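Prakden Table Marking Set
For bench-mounted arms, single or paired
Supplied by Jestby

The Prakden set is used to mark out a shared robot table so that everyone working at it uses the same squares. It consists of brown kraft paper, blue masking tape, a marking rule and a laminated rules card. It suits tables where arms are bolted to the top and boxes, trays and small parts are moved about by hand between runs.

The set is a housekeeping aid. It does not replace the risk assessment for your installation, the arm maker's manual or any guarding you have been told to fit.

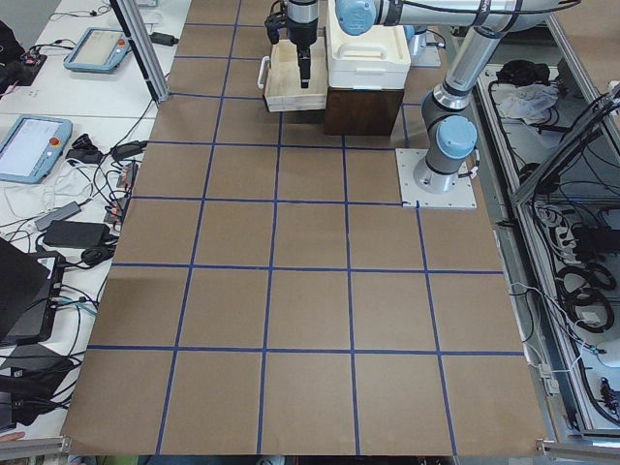
USE AND GOOD PRACTICE

Laying the paper
Clear the table down to the base plates. Lay the paper flat, cut it to fit round each plate and leave the bolts uncovered so they can be checked. Don't run paper underneath a base plate. Tape the long edges first.

Marking the grid
Start from the edge where the operator stands. Run the lengthwise strips, then the cross strips, pressing each one down from the middle outwards. The card has space for your square size, and this should be filled in before the first run. If you change the size later, strip the whole table. Two grids on one table lead to mistakes.

The tape can also go straight on to a bare tabletop. Wipe the surface first and let it dry.

Placing objects
Write down the start square for each object on the job sheet. If one container stands on another, enter the pair as a single object and note the total height. A tray with a handle should be entered with the side the handle faces, as the same tray turned round is a different set-up for the gripper.

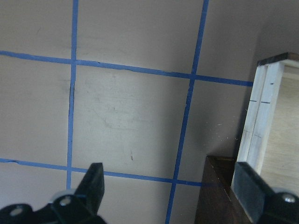 Check the tape at the start of each shift. Wrinkled or lifted strips should be replaced from end to end, since a short patch leaves a ridge that small parts can catch on. Old scuffs on the surface can stay. Grit and fibres should be brushed off.

Hands and pendants
Stop the arm before reaching over the tape. Where two arms share a table, both are stopped, including the one you are not using. Each arm has its own pendant, and the pendants lie on the side bench with the screens facing up and the red buttons clear. Label each with the arm it belongs to. Nothing is put down on top of a pendant at any time.

Chargers and adapters belong on the side bench too. Route cords so that they can't be dragged by a moving link, and look at them again after any change to the arm's path.

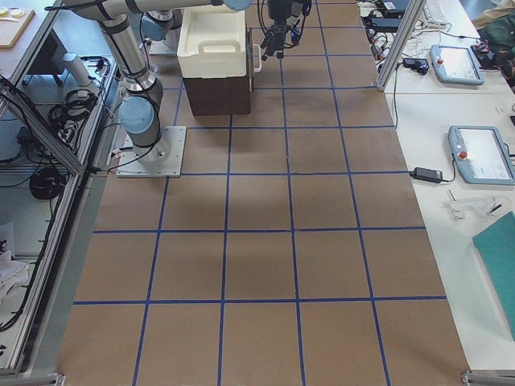 Replace the paper when it tears inside a working square or begins to slide. Frayed outer edges may be trimmed. Record the change on the back of the card with your initials.

IN THE SET
Kraft paper, one roll, 20 m
Blue masking tape, 30 mm wide, 40 m in all
Marking rule, 200 mm
Rules card, laminated, with blank back for records

Tape and paper refills are sold separately.

The rules card was written by Ingvild Hovland and revised in August after comments from users at Rostska. Cards with the older wording on shared tables should be exchanged, free of charge.

Orders and card exchanges: Kristine Espiritu, Jestby sales desk
Page last changed: Thursday, November 1, 2018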